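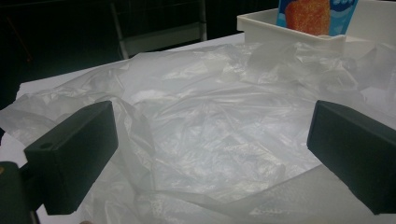 Packing task for the Levanberg student round
Started 2025-10-31 | 9 replies | 35 views

tidewrack
Our club is on the bagging task with the hand-held grippers. Snack pack, plastic tray, clear bag. The bag is killing us. Film creases differently every go and the policy just pokes at it. Is 500 demos enough?

moss_pocket
Depends how varied they are. We had 500 at Brastton in June and half were the same grab. Order we teach it in:

1. Get both grippers to the bag before you do anything clever. One on the bag, the other free for the pack.
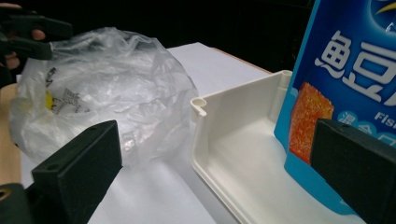 2. Pinch the pack by its edge and keep it tilted. Flat on the board is much harder to pick up.

tidewrack
Doing step 2 already. I'd drop step 1 and start from the pack.

Nekora
Disagree. Start from the pack and you run out of hands when the bag slides. Keep your cables out of the way too.
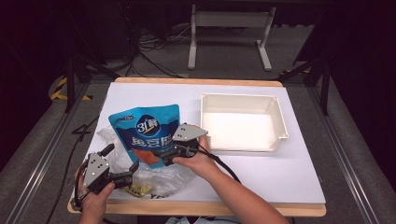
Can we use a stiffer bag?
Only in practice. The rules say thin film for the scored runs.

moss_pocket
Stiff bags teach bad habits anyway.

tidewrack
Not convinced, but I'll record 2 sets and compare.

2 shares

Comments

cherkaouifan: Which tray are you using? Ours tips over.

pellet88: Pack first works fine for us.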